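Pulano Pastry Table, Set-Up and Care Guide

Section 4. Setting the Table

This section explains how to lay the cloth, how to place the basket, the bowl and the plate, and how to arrange the toy pastries. Please read Section 3 (Opening the Carton) first. If your set was bought before the March revision, the list of parts in your carton may have another order, but the steps are the same.

4.1 What you need

From the carton:
- the green tablecloth, folded
- the orange woven basket
- the ridged bowl
- the white round plate
- the toy pastries, in their paper bag

Not in the carton:
- a table with a level top
- a black curtain or other dark cloth for behind the table (recommended)
- a lamp (see 4.6)
- a soft, dry towel

The complete carton has 22 items, counting the small spare parts and this guide. For the table in this section you do not need all of them. Leave the other pieces in the paper bag until you want to change the arrangement.

CAUTION: The toy pastries look like real food. Do not put them on the same table with real food, and do not leave small children alone with them. Pieces with a cherry decoration must be checked before each use. If a cherry is loose, take the piece away from the table and see 4.9.

4.2 Preparing the table

1. Wipe the tabletop and let it dry completely.
2. Check that the table does not rock. If it rocks, put a piece of folded card under the short leg.
3. If you use a curtain, hang it first. It should fall behind the table and reach lower than the table edge. Loose vertical folds are fine, and you do not have to iron it.
4. If the curtain is on a stand, put the feet of the stand where no person will walk. Tighten all the knobs by hand.

Note: The cloth is a strong green and the basket is orange, so a patterned wall behind them makes the table look very busy. Plain black gives the best result in our opinion. Dark gray is also good.

4.3 Laying the cloth

1. Wash your hands. The cloth takes marks from oil easily.
2. Put the folded cloth in the middle of the table and open it toward the back, then toward the front, then to both sides.
3. Let the cloth hang at least 10 cm over the front edge. If it is shorter than this, it can slide back when someone leans on the table.
4. Smooth the cloth with your flat hands, from the middle to the outside. Begin with the area where the basket and the bowl will stand.

Soft creases will stay after the first opening. This is normal for a cloth which was folded in a carton. They become less after one night on the table. If you want to iron it, take the cloth off the table, turn it to the wrong side, and use low heat without steam.

CAUTION: Do not pull the cloth when the bowl or the plate is already standing on it. If you must correct the cloth, lift everything off first.

4.4 Placing the basket, the bowl and the plate

Place the pieces in the order given. The basket goes first and decides the position of the others.

1. Put the basket in the center of the table, toward the back. One long side should look to the front.
2. Press lightly on the braided rim with both hands. If the basket tilts, turn it half around and try again. A new basket sometimes needs a few days until the bottom is flat.
3. Put the bowl in front of the basket and a little to the left. It may stand quite near the basket, but the two should not lean on each other.
4. Put the plate to the right, with enough free cloth between the plate and the bowl for one hand to reach in comfortably.
5. Leave the basket empty for now.

Note for left-handed users: you can change the sides of the bowl and the plate. In this case read "left" for "right" in the rest of this section.

4.5 Arranging the pastries

The bowl is not deep, and the pastries have different shapes. If they are dropped in without order, the flat ones disappear under the bigger ones. We recommend this order:

1. Lay the yellow cake piece at the lower left inside the bowl.
2. Put the pink cake piece with the white ribbon decoration next to it. It may cover a part of the yellow piece.
3. Lay the chocolate layered slice diagonally, so that its dark and cream layers can be seen from the front.
4. Put the pink layered slice near the back of the bowl, behind the chocolate slice. The cherry must be on top.
5. Put the orange and white twisted bun at the back left.
6. Put the orange donut on the plate, alone. Turn it so that the hole can be seen.

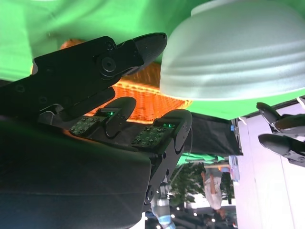
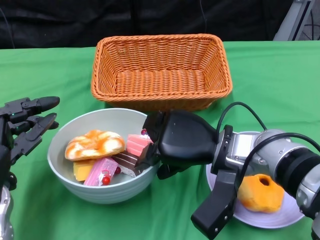 Figures 6 and 7. The ridged bowl and the woven basket with the green cloth. Figure 7 also shows the pastries in the bowl and the donut on the plate.

The arrangement does not have to be exact. What is important is that each piece can be picked up without moving the one beside it too much. Try it one time with each piece before you open the table to guests or children. If a slice is stuck under another slice, take both out and put the wide one in first.

Hold the layered slices by their sides. Do not lift a piece by its cherry or by its ribbon.

4.6 Light

The orange weave of the basket changes very much with the light. Under a strong lamp it becomes bright and warm, and under a weak lamp it looks almost brown. The same is true for the bowl, which can look gray or a little blue.

1. Put the lamp in front of the table and higher than the head of a sitting person.
2. Use a bulb marked 3000 K if you want a bakery feeling. A cooler bulb makes the pink pieces look pale.
3. Switch the lamp on and look at the table from the place where the visitors will stand.
4. Check that the shadow of the lamp arm does not fall across the bowl.

CAUTION: Keep the lamp away from the curtain and the cloth. Do not leave it switched on when the room is closed.

4.7 Using the table

The table can be used only for looking, but most of our customers use it also for a serving game or for practice of words and colors. The teachers at the Khoury language school, who tested the first sets for us, use it in this way:

1. One person is the customer and one person is the baker.
2. The customer asks for a pastry, for example "the pink slice with the cherry, please."
3. The baker takes it from the bowl and puts it into the basket.
4. The customer checks if it is the right one and says thank you.
5. When the bowl is empty, the pastries go back from the basket into the bowl and the persons change their roles.

For a longer game, the plate is used for "eat here" and the basket for "take away." The customer must say which one he or she wants. For beginners, start with the plate only.

Up to 4 persons can play at one table. With more players the cloth is moved too often, and the bowl can come near to the edge.

Note: The bowl is ceramic and can break. For very young players please use a bowl of other material. It should be wide enough that the slices can lie flat.

4.8 Cleaning and packing away

After each use:
1. Take the pastries out and wipe them with a dry towel. For sticky marks use a damp towel and no soap.
2. Turn the basket over above a waste bin and tap the bottom softly.
3. Wipe the outside of the bowl along its ridges, not across them. Dust stays in the ridges.
4. Shake out the cloth outdoors.

For storage:
1. Put the plate at the bottom of the carton with the card sheet on it.
2. Wrap the bowl in the towel and put it next to the basket.
3. Put the paper bag with the pastries into the basket. Do not put the bowl into the basket, also if it seems to fit. It presses the sides outward and the rim loses its shape.
4. Lay the folded cloth on top and close the carton. Do not use tape on the printed side.

Keep the carton in a dry room. The basket does not like a wet cellar.

4.9 If something is not right

The basket does not stand flat.
Put a heavy book inside it overnight. Do not wet the weave.

The cloth slides.
Lay a thin rubber mat under it, of the type sold for carpets. The mat must be smaller than the tabletop.

A cherry is loose.
Remove the old glue with your fingernail. Put one small drop of craft glue on the cherry, press, and wait until the next day. If the cherry is lost, there are spare ones in the small envelope.

The bowl makes a scratching sound when it is moved.
Look under its foot for a grain of sand. Always lift the bowl and do not push it over the cloth.

The color of the donut comes off on the towel.
Stop the wiping and let the piece dry in the air. Please write to us, and tell us the number printed on the paper bag.

Spare pastries, cloths and baskets can be ordered from Asico, Pulano table sets. Customers who bought their set through Bravmont should contact Raghda Saliba in the Bravmont spare parts office, with a copy of the receipt.

Text of this section: Man-sik Kang. Continue with Section 5, Other Arrangements.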